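2023-09-07, Denddale workshop, evening notes

Writing this up before I go home, because by tomorrow I'll have mixed up which group asked what. The open day ran longer than planned and I'm hoarse, but I'm so glad we did it! The Vasard people came in the morning (they were supposed to be a small party and brought their whole purchasing office along, which was lovely, if a bit tight between the benches) and the school groups came after lunch.

We had the two-arm cell running nearly all day. I'd planned to start everyone off with the block sorting, which is dependable and easy to follow, and then move on to the ring chain once people had warmed up. That order lasted for exactly one group. The second group saw the chain in the tray, asked what it was for, and after that there was no going back to blocks. Lesson for next time: put the chain away until we want it, or just admit that it's the main act and plan the talk around it.

For those of you who were at Srithong this week, the chain is the linked-ring one I've been using since last December for the soft and floppy handling trials. It's a pain to pick up. The rings fold over each other, so where you think you've closed on one loop you have usually closed on a bunch of them, and then the whole top twists. I teleoperated most of the lifts and let the Plereo routine try on its own whenever the crowd was patient.

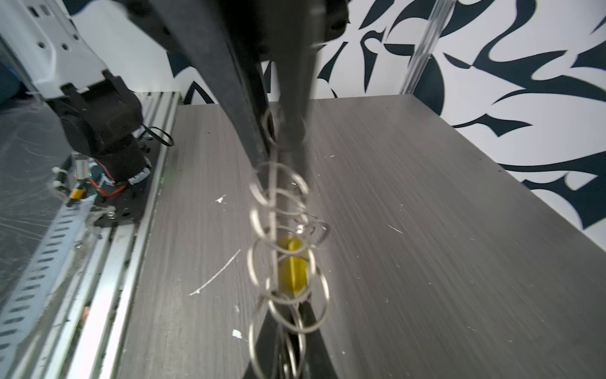

*Ring chain in the gripper, top loops pinched and twisted between the fingers. Second arm on its rail at left.*

Autonomous lifts: 19 tries over the day, and I'd call it a mixed bag. It does well when the chain is lying stretched out and badly when it's in a heap, same as before. I had 3 drops in a row with the biggest school group watching, and they cheered every single one, so I can't say it hurt the mood. One girl asked why the robot didn't just shake the chain to get it untangled, the way you would with a necklace. I gave her a rambling answer about joint speeds and then thought about it all through the next demo. I'd like to try a slow, small shake after the first lift. Nothing violent, just enough to let the lower rings settle before we move sideways.

Vasard's questions were more practical. They wanted to know how long the fingers last, whether the acrylic could be swapped for something tougher, and if the arms could be moved farther apart along the rail. I said yes to the last one, and that I'd get back to them on the others. They also liked the wall pattern a great deal and asked where it came from, and I had no idea. Does anybody know?

Things for the list:

- Wipe down the tabletop. There are little white bits all over it and I kept wondering if the vision was picking them up.
- Look at the plastic film on the left side, it's wrinkled and scratched up and probably due for a fresh piece.
- Logger stopped at episode 657 and had to be restarted. No error that I could find. I only noticed because the counter hadn't moved through a whole group.
- Close speed was set to 400 in the config for the last two groups. I turned it down for the school kids and forgot to put it back, so please check before you run anything of your own.
- More chairs!

I've left the chain in the tray and the cell powered off at the wall. The leftover cookies are in the blue tin by the kettle, and the visitor sheets are in my top drawer if Srithong wants copies. I'll try the shake idea in the morning if the cell is free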